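Search this site
Enter keywords

Notes for the talk - lighting a small stage on two circuits

Start with the Boutros hall. Seats around 80, low ceiling, no fly bar. Everything hangs from one pipe over the front row. Ask who has worked in a room like that and wait for hands.

The old rig tripped the breaker every December during the school concert. Rami Majali kept the log, so read out his entry for the second night. Then go to the load sheet and explain how we split the dimmers from the moving heads.

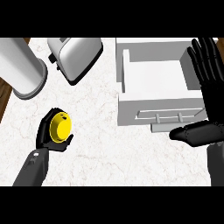
Addressing comes next. We gave every fixture a gap of two channels so a later mode change would not push the whole patch along. Dima Karaki wanted no gaps. Say why she had a point - the desk at Boutros only has one universe and the hazer is on it too.

Haze: keep this short. Low output, started 11 minutes before doors. Mention the smoke detectors and the form the hall makes you sign.

Cue stack. Seven cues for the first half, all on one fader. Slow fades on the wash, snap on the backlight. Skip the chase section if time is tight.

Hand over to Ziad Moussa for cable and rigging questions. Spare terminators are in my bag.

Filed under: Stage & Venue Lighting, Talks

Last updated 3 September 2021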